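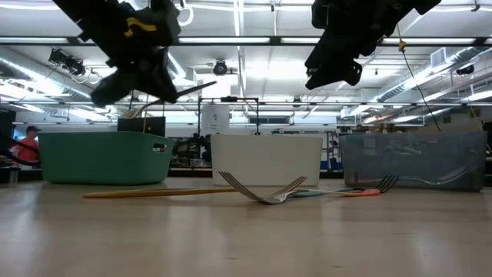 Sorting Your Flatware and Kitchen Odds and Ends: Questions We Hear a Lot

Do I really need more than one bin?
You can certainly get by with one, and plenty of people do. But if you have metal forks, plastic-handled forks and chopsticks all living together, you'll spend a little of every evening fishing around. Three containers in a row suits most of the homes that write to us here at Mellance, and it leaves a spare for whatever turns up later (something always does).

Should I sort by material or by what the thing is for?
Either one works, as long as everybody in the house knows which you picked! We lean toward material for mixed collections, mostly on account of washing. Wooden chopsticks want to come out of the water quickly and dry in the open air, while a plain metal fork will put up with nearly anything.

Open basket, solid bin or see-through?
A plastic basket with a handle cutout is lovely for the things you carry to the table -- you just hook your fingers in and go. A white opaque bin hides clutter, so it's a good home for the pieces you'd like out of sight. Cloudy plastic sits somewhere in between. You can tell there's a fork in there without having to look at every scratch on it.

How do I start?
Clear a stretch of table and lay a few pieces down flat with your containers lined up along the back. Please don't tip the whole drawer out at once. We've done it, and we ended up eating supper standing up. A handful at a time is plenty, and you can stop whenever the kettle boils.

What size should I order?
The Lamptey bin is 40 centimeters long and takes a full family set with room to spare. If your shelf is shallow, measure it first, and measure with the cupboard door closed.

My forks don't match. Does that matter?
Not one bit. A child's fork with a colored handle can go in with the grown-up ones, or it can have its own spot down low where small hands reach it. Ours have been mixed for years.

How do I clean the bins?
Warm water, a drop of dish soap and a soft cloth. Crumbs collect in the corners, so go around those twice. Let the bins dry fully before anything wooden goes back in.

Can I buy a single replacement?
Yes, bins and baskets are both sold singly. Ask for item 576 for the basket or 606 for the bin, and tell us the color. Orders placed before noon on Thursday usually leave the same day.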